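February 7, 2021

Fillar wood filler, first proper look

Opened the tubs from Cillitz this morning. The lid says "stains like real wood," which every filler lid has said since I started buying filler. The leaflet goes further: ready to sand in 40 minutes, takes any stain or oil, no shrinkage, and the repair "disappears." No mention of which wood, which stain, how deep the hole was or how warm the room. I'd like to know who stood where when it disappeared.

Reason for bothering: the Ramanauskas chairs are due back in March and they have a lot of old screw holes in places people will look at. Ramanauskas would like us to use this stuff because they've used it themselves and were happy. I would rather plug the holes with wood and be done. Plugs are slow, though, and the quote doesn't have much slow in it.

Test pieces are offcuts from the same plank of beech, 3 of them, planed this morning. On each one: a shallow dent, a drilled hole 8 mm deep, and a gouge made with the corner of a chisel. Our usual filler went into a matching set at the other end of each piece. I labeled the ends on the back so I couldn't see which was which while judging. Not a very blind test, as I have a fair idea what my own pencil dots look like through a stain cloth, but better than the leaflet managed.

 The paper sheets are in the folder with the leaflet stapled to the front.

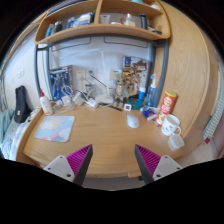
Drying

At 40 minutes the dents were ready on both ends. Fine, no quarrel. The gouges had a skin you could sand if you were gentle. The deep holes were no such thing. I pushed a pin into the Fillar and it went in like cheese, and the paper clogged on the first few strokes. Our usual filler was just as soft at that point, but our usual filler doesn't promise anything.

Left everything for lunch and came back. Deep holes now firm on top. Pin still goes in if you lean on it. I'd call it an afternoon product for anything deeper than a dent, and overnight if the piece is going to a customer.

Shrinkage: I can feel a dip over the Fillar hole with a fingernail on all the test pieces. It's small. It is also plainly shrinkage. The usual filler has a dip too, a bit deeper, so Fillar wins that one by less than the word "no" would suggest.

Sanding

Nice to sand once hard, I'll give it that. Comes to a feather edge without tearing out. It makes a fine pale dust that settles in the open grain around the repair and has to be brushed out before any color goes on. Missed this on the first piece and got a light halo. My fault, but the leaflet could have said.

Color

Everything in this entry so far is warm-up for the color. Used the Fosevora oil stain, mid brown, because that's what the chairs are getting. Wiped on, left, wiped off, same cloth for both ends.

Wet, the Fillar looks very good. I can see how somebody would take a photograph at this moment and go home. Once the surface dulled down the patch went flatter and a touch redder than the beech around it. From standing height, under the ceiling lights, you'd have to hunt for it. By the window you wouldn't. Tilt the board and the patch stays the same color while the wood changes, which is what wood does and paste doesn't. No stain fixes that.

The usual filler came out too yellow from every direction, so again Fillar is the better of the pair. I keep having to write that and I keep not enjoying it. 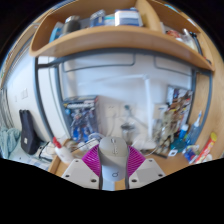 Ramanauskas replied this afternoon that they never stain over it bare: a thin coat of shellac first over the whole area, then color. According to them the red goes away and the leaflet is wrong to skip the step. Also that I should stop poking it with pins.

Well, maybe. A coat of shellac under stain will even out nearly anything, beech included, by stopping most of the stain getting in at all. If the fix for a filler that "takes any stain" is to seal it so it takes less, I'd like that written on the lid. But it's cheap to try and I have a spare end of plank. Will do it tomorrow with both fillers, because otherwise we'd only be testing shellac and giving Fillar the credit.

Rub test

100 strokes with a dry cotton rag, then the same with a damp one, over the dent and the gouge. Dry did nothing. Damp lifted a little color from the Fillar and none that I could see from the beech. Too soon after staining to be fair, so this needs doing again when the oil has had a proper cure. Noting it anyway so I can't pretend later that it didn't happen.

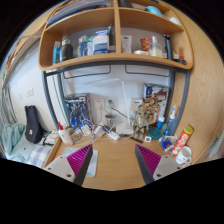

The desk, with the shelf unit over it.

Where that leaves it

Better than what we have. Nowhere near what it says. I'd use it on the undersides and inside the seat rails without worrying. For the front legs and the back uprights I still want plugs, cut from the same beech with the grain lined up, and if the hours don't allow it then Ramanauskas should see a stained sample in daylight before saying yes. A real one, dry, by the window.

Price, for whoever orders next: Cillitz charges more per tub than for our usual, and the tub is smaller than it looks because the base is hollow. Check the weight before comparing.

To do

Shellac coat on the spare end, both fillers, then stain.
Pin test on the deep holes again in the morning (yes, with the pin).
Repeat the damp rub once the oil has cured.
Ask Cillitz whether there's a data sheet with a hole depth and a room temperature on it. I expect I'll get another copy of the leaflet.
Put the lids back on properly. One tub already has a crust around the rim.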